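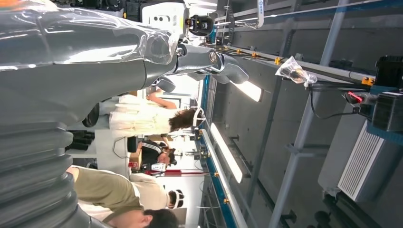
共有の作業室で電源や信号のケーブルを天井側に通すと、床に線はまったく残らないのか。

一部は残る。天井から作業台までの経路は整理できても、作業台から各自の手元や足元までの短い区間は使う人に任されることが多く、椅子の近くに線が垂れたままになる例は、天井配線を取り入れた部屋でも見られる。

図3　共有作業室における着座者と立位者、ヘッドセットの着用、および天井のレールと照明

4　作業室の使われ方：姿勢、ヘッドセット、配線

4.1　対象とした部屋

本節では、Dretelmont棟にある共有作業室の使われ方について、観察と聞き取りの結果を述べる。前節で扱った二つの小部屋は、利用者が一人または二人に限られ、什器の配置も調査期間を通じて変わらなかった。これに対して本節の部屋は、複数の班が同じ時間帯に入り、それぞれ別の作業を進める。着席して画面や紙に向かう者と、立って動く者とが混在し、ヘッドセットを着けている者と着けていない者も混在する。図3に示すように、作業面は白く、その下に黒い椅子類の脚が並ぶ。天井には灰色の鉄骨の梁と細長い蛍光灯があり、青い縁取りのある金属製のレールが通っている。

この部屋はもともと物品の一時保管に使われていたもので、作業室に転用する際に天井板を張らず、梁を露出させたまま残した。レールは転用の際に取り付けられた。利用者の間では「上の線」といえばこのレールに載ったケーブル類を指し、「下の線」といえば作業台から先のケーブルを指す。以下でもこの呼び方を借り、それぞれ上部配線、下部配線と書く。

部屋の予約はRuangritという予約簿で管理されている。予約の単位は作業台であり、部屋全体を一つの班が押さえることはできない。そのため、隣り合う作業台を互いに面識の薄い班が使うことが日常的に起こる。後述するように、声の大きさや通路の使い方をめぐる小さな調整は、ほとんどがこの隣り合わせの条件から生じていた。

4.2　観察の手順

観察はBenedikt FreiとEcaterina Mocanuの二名が担当した。二名は部屋の壁際に座り、Trurnunar方式の記録票を用いて、一定の間隔で室内の利用者一人ひとりの状態を書き取った。記録項目は、姿勢（着座、立位、移動中）、頭部の向き（手元、正面、他者）、ヘッドセットの有無、発話の有無、手が触れている物の五つである。Trurnunar方式は厨房での共同作業を記録するために作られた票で、「火元との距離」の欄があるが、本調査ではこの欄を「最も近い床上ケーブルとの距離」に読み替えた。

得られた記録は2922件である。一件は、ある時点のある利用者一人についての一行に相当する。同じ利用者が長く滞在すれば件数は増えるので、件数をそのまま人数の多さと読むことはできない。調査に同意した利用者は31名で、滞在時間には大きな差があった。最も長く滞在した利用者と最も短かった利用者とでは、一日あたりの行数が十倍以上違う。以下で割合に触れる場合は、利用者ごとにまず割合を出し、それを平均した値に基づいている。

二名の記録の食い違いは、立位と移動中の区別に集中した。作業台に手をついたまま半歩だけ横に動くような場合、Freiは立位、Mocanuは移動中と書く傾向があった。両者で協議し、足が両方とも元の位置から離れた場合に限って移動中とすることにした。この取り決めは初日の記録にさかのぼって適用した。発話の有無については食い違いが少なかったが、ヘッドセットを着けた利用者が小声で話しているのか、口を動かしているだけなのかは壁際の席から判断しにくく、そのような行には保留の印を付けた。保留の行は発話に関する集計から除いてある。

聞き取りは、観察の合間に室外の廊下で行った。質問は、いま使っている作業台を選んだ理由、困っていること、ほかの利用者に頼んだことのある事柄、の三つとした。録音はせず、その場で要点を書き留めて本人に読み返してもらった。

4.3　姿勢の混在

着座と立位は、作業の種類によっておおむね分かれていた。画面を読む、紙に書く、部品や小物をより分けるといった手元の作業では、利用者はほぼ例外なく座っていた。座っている者の頭は下を向いていることが多い。立っていたのは、作業台をまたいで物を受け渡す者、複数の作業台を見て回る者、そして何かを身に着けたり外したりしている者である。

三つ目の場面は、記録票を作った段階では想定していなかった。上着を着る、髪をまとめ直す、ヘッドセットの位置を直すといった動作では、腕が肩より高く上がり、肘が横に張り出す。座ったままでは隣の利用者や作業台の端に肘が当たるため、利用者は立ち上がってからこれを行う。着座者のすぐ近くで腕を上げた立位者がいるという状況は、観察期間中に繰り返し現れた。当たったという報告は聞き取りで二例あり、どちらも肘が相手のヘッドセットに触れて位置がずれたというものであった。

作業台同士の間隔は、広いところで2000ミリメートルある。椅子を引いた人が両側にいても、その間を一人が通り抜けることはできる。ただし、二人がすれ違うときには一方が体を横に向ける。間隔の狭いところでは、通る側が声をかけ、座っている側が椅子を引き込んでから通ることになっていた。この手順は掲示されておらず、長く使っている利用者から新しい利用者へ口頭で伝わっていた。

椅子の扱いにも一定の型が見られた。席を離れるとき、利用者の多くは椅子を作業台の下に押し込む。押し込まれた椅子の脚は作業台の下で列をなし、通路の幅はそれによって保たれる。押し込まずに離れるのは、すぐに戻るつもりの場合と、下部配線が椅子の脚に掛かっていて動かすのをためらう場合である。後者については4.5で述べる。

姿勢の切り替えに要する時間は計っていない。立ち上がるときの手順は観察できた。利用者はまず手に持っている物を作業面に置き、次に椅子を後ろに引き、それから立つ。ヘッドセットを有線でつないでいる利用者では、最初の動作の前に、首元か耳元の線に手をやる動作が加わる。この動作は無意識に近いようで、聞き取りで尋ねても覚えていない者がいた。

4.4　ヘッドセットの着用と声

ヘッドセットの着用は、当初の見込みより広く行われていた。見込みの根拠は予約簿の備考欄であり、そこには遠隔の相手と話す作業のときだけ「通話あり」と書くことになっている。ところが備考欄に何も書かれていない時間帯にも、着用している利用者はいた。

着用の目的は三つに分かれた。遠隔の相手との通話、同じ室内の離れた相手との連絡、そして音を聞かないための着用である。最後のものは、何も再生せずに耳を覆うだけの使い方を指す。作業室には鉄骨の梁が露出しており、吸音のための天井板がない。利用者によれば、椅子を引く音や物を置く音が上に抜けてから戻ってくるように聞こえるという。この聞こえ方が実際に天井の形状によるものかどうかは、本調査では測っていない。

目的が外から見て分からないことは、隣り合う班の間で小さな行き違いを生んでいた。話しかけてよいかどうかを判断する手がかりとして、利用者は相手の口元と手元を見る。口が動いていなければ通話中とはみなさない、という判断が一般的であったが、相手の話を聞いているだけの時間もあるため、この判断はしばしば外れた。ある利用者は、話しかける前に相手の作業台の端を指で二度たたくことにしていた。たたく位置は作業台の角から200ミリメートルのところに貼った印の上で、これは同じ班の者が線の余長を測るために貼ったものを流用していた。この合図は隣の班にも広まったが、部屋の反対側までは届かなかった。

着用者の声は、着用していないときに比べて大きくなると複数の利用者が述べた。自分の声が聞こえにくくなるためと説明する者が多い。一方で、着用者本人に尋ねると、声を抑えているつもりだと答える。観察記録では声の大きさを項目にしていないので、どちらが実態に近いかを示すことはできない。周囲の着座者が顔を上げて着用者の方を見た場面は、自由記述の欄に残っている。その多くは、着用者が発話を始めた直後の行に書かれていた。

ヘッドセットを外して置く場所も、利用者によって異なる。作業面に伏せて置く者、画面の角に掛ける者、首に下ろす者がいた。首に下ろすやり方は、短く外すときに選ばれやすい。作業面に置く場合は、ほかの小物との間に場所を確保する必要があり、作業面が物で埋まっているほど首に下ろす割合が高かった。画面の角に掛けるやり方については、画面が傾くので避けてほしいという声が聞き取りで出た。

着脱の回数は、同じ利用者でも日によって大きく違った。班の全員が着用している時間帯には、着けたまま席を移ることもあり、外す回数は少ない。一人だけが着用している場合は、班のほかの者から話しかけられるたびに片耳をずらすか、いったん外すことになる。片耳をずらす動作は記録票では着用に含めたが、本人の感覚では外しているのに近いようであった。次の調査では両者を分けて記録したい。

4.5　上部配線と下部配線

上部配線は、レールに沿って黒いケーブルを通し、小さなオレンジ色のクリップがレールに付いている。利用者がこの部分に手を触れることはほとんどない。観察期間中に上部配線へ手を加えたのは一度だけで、設備の担当者が踏み台を持ち込み、レールの端でケーブルを一本引き直した。作業の間、その下の作業台は予約簿上で使用不可とされ、利用者は隣の作業台に詰めて座った。

手を触れないことには、よい面と困る面がある。よい面は、経路が保たれることである。どの作業台にどの線が来ているかは、転用時の図面と調査時の状態とで一致していた。困る面は、使われなくなった線がそのまま残ることである。担当者によれば、レール上のケーブルのうち行き先の機器がすでに撤去されたものが何本かあるが、どれがそうであるかを床から見分けることは難しい。黒い線が並んでいると、途中で別の線と入れ替わっても目で追えないからである。

下部配線は対照的に、毎日のように変わる。作業台まで来た電源から先は、利用者が自分の機器に合わせて延ばす。線が長すぎれば余った分が床側に垂れ、短すぎれば作業面の上を斜めに横切る。着座者の近くで細い黒いケーブルが輪を描いて下がっているのは、余長を束ねずに使った場合の典型的な形である。輪は椅子の脚の高さまで下がることがあり、椅子を引くときに脚が掛かる。

記録票で読み替えた「最も近い床上ケーブルとの距離」の欄は、予想よりも埋めにくかった。床に着いている線だけを床上ケーブルとするのか、床から浮いて垂れている線も含めるのかで、値が変わる。前者に限ると、多くの行で該当なしになる。後者を含めると、着座者のほとんどについて、足を伸ばせば届く範囲に線があることになる。本節では後者を採用した。つまずきの原因になるのは床に着いた線だけではなく、椅子の脚に掛かって引かれる線も含まれると考えたためである。

線が椅子の脚に掛かっているとき、利用者は椅子を動かさずに横から抜け出すか、かがんで線を外してから立つ。前者の場合、椅子は作業台から離れた位置に残り、通路側にはみ出す。4.3で述べた、椅子を押し込まずに席を離れる例の半分近くがこれに当たった。聞き取りでは、線を引っ張って機器の電源が落ちたことがあるため、触らないようにしているという答えがあった。同じ班の別の利用者は、掛かっていることに気づいていなかったと答えている。

余長を束ねる道具は室内に備えてある。面ファスナーの帯と、作業台の裏に貼る受け具の二種類である。帯はよく使われていたが、受け具はほとんど使われていなかった。受け具を使うには作業台の下にかがむ必要があり、その間は椅子をどけておかなければならない。半日で片づける作業のためにそこまではしない、というのが利用者の一致した見方であった。受け具が使われていた作業台は二つで、どちらも同じ班が長期にわたって予約していた。

4.6　照明と作業面

照明は細長い蛍光灯による。作業面が白いため、手元は全体に明るく感じられると利用者は述べる。小さな物をより分ける作業では、白い面の上に置くと物の縁が見分けやすいという利点が挙げられた。赤や黒の小物はとくに見つけやすく、逆に白い箱や透明な袋は見失いやすい。ある班では、白い物を置くときに濃い色の布を敷いていた。

画面を使う利用者からは、蛍光灯の映り込みについての不満が出た。映り込みは画面の角度で避けられるが、角度を変えると隣の席から見えにくくなる。二人で一つの画面を見る作業では、立っている者が後ろから見下ろし、座っている者が正面から見るという配置が取られやすい。この配置では、正面の者に合わせた角度が立っている者には映り込みの強い角度になることがあり、立っている者が体を左右にずらして見る動作が記録された。

作業面そのものの使われ方にも触れておく。作業台の手前側は手を動かす場所として空けられ、奥側に箱や画面が置かれる。予約の入れ替わりの時刻が近づくと、奥側の物から先に片づけられる。手前側に最後まで残るのは筆記具と飲み物の容器、それにヘッドセットであった。次の班が早く着いた場合、前の班が手前側を片づけている間に奥側へ物を置き始めるので、短い間だけ二つの班の物が一つの作業面に載る。取り違えはこの時間に起こりやすい。聞き取りで挙がった取り違えは三例で、いずれも外見の似た小さな箱であった。

4.7　Trorinari棟の作業室との比較

比較のため、Trorinari棟にある同程度の広さの作業室でも短い観察を行った。こちらは床下に配線を通し、作業台の足元に設けた口から電源を取る方式である。天井には板が張られ、梁は見えない。観察の期間が短いため件数の比較は行わず、目立った違いを挙げるにとどめる。

第一に、線が椅子の脚に掛かる場面は、Trorinari棟でも見られた。電源の口が足元にあるので、線は下から上に向かう。長すぎる線は床に着いて広がり、踏まれやすい。Dretelmont棟では垂れた輪が問題になり、Trorinari棟では床に広がった余長が問題になる。どちらの場合も、束ねる手間が利用者に委ねられている区間で起きている点は変わらない。

第二に、作業台の位置を変える頻度が異なる。Trorinari棟では口の位置が固定されているため、作業台を動かすと線が通路を横切ってしまう。利用者はそれを知っており、作業台を動かさない。Dretelmont棟ではレールに沿った範囲であれば作業台を動かせるはずだが、実際に動かした例は少なかった。動かさない理由として、上の線に触ってよいかどうか分からない、という答えが複数あった。規則では、クリップの付け替えは担当者が行うことになっている。作業台を動かすことは禁じられていないが、利用者には一続きの禁止として受け取られていた。

第三に、ヘッドセットの着用はTrorinari棟のほうが少なかった。部屋が静かに感じられるためか、通話を伴う作業が少ないためかは区別できない。予約簿の書式が両棟で異なり、備考欄の比較もできなかった。

4.8　聞き取りで得られた改善の要望

聞き取りは2021年7月13日に最後の一件を終えた。要望として多かったのは、順に、余長を簡単に束ねる方法、通話中であることを示す印、通路側に椅子が出ない工夫である。照明に関する要望は少なく、空調に関するものも数件にとどまった。

余長については、作業台の裏に貼る受け具を側面に移してほしいという案が出された。側面であればかがまずに線を掛けられる。ただし、通路に面した側面に線の束が出ることになり、狭い間隔の場所では通る人の腰に触れるおそれがある。Mocanuは受け具を側面の奥寄りに仮に取り付けて試したが、取り付けた作業台を使った班は一つだけで、評価には至っていない。

通話中の印については、作業面に立てる札と、頭部に付ける色付きの帯の二案があった。札は場所を取る。帯は後ろからも見える利点があるが、着けること自体を嫌がる利用者がいた。Freiは、ヘッドセットの色がすでに手がかりとして働いているのではないかと指摘している。ある班では、通話用と耳を覆うだけのものとで色の違うヘッドセットを使い分けており、その班に限れば話しかけの行き違いはほとんど記録されていない。しかし、その使い分けは隣の班には知られていなかった。

椅子については、具体的な案は出なかった。椅子を押し込むことは全員が知っており、押し込めない原因の多くは線にある。したがって、余長の問題が片づけば椅子の問題もある程度は減ると見込まれるが、線が掛かっていなくても椅子を出したまま離れる利用者は一定数おり、その分は別に考える必要がある。

4.9　本節の結果の限界

観察者が壁際の決まった席に座っていたため、部屋の奥にいる利用者の手元は、手前の利用者の体に隠れて見えないことがあった。手が触れている物の欄が空白の行は、奥の作業台に偏っている。また、観察者がいることで利用者が椅子を普段より丁寧に押し込んだ可能性がある。初日と最終日を比べると、椅子が通路側に残る例は最終日のほうが多かった。慣れによって普段の使い方に戻ったとも、その日に入った班の違いとも解釈できる。

利用者のうち同意を得られなかった者については、記録票に行を設けていない。ただし、その者が通路を通ったために別の利用者が椅子を引いた、というような場合は、椅子を引いた側の行に「通過あり」とだけ記した。この扱いのため、通路の混み具合は実際より低く見積もられている。

音に関する記述は、すべて利用者の発言と観察者の印象に基づく。次の段階では室内の複数の位置で音を測り、ヘッドセットの着用との関係を調べる予定である。測定点の候補は、レールの真下の作業台、間隔の狭い通路、および出入口に近い作業台とした。作業台の配置図と記録票の様式は付録に収めた。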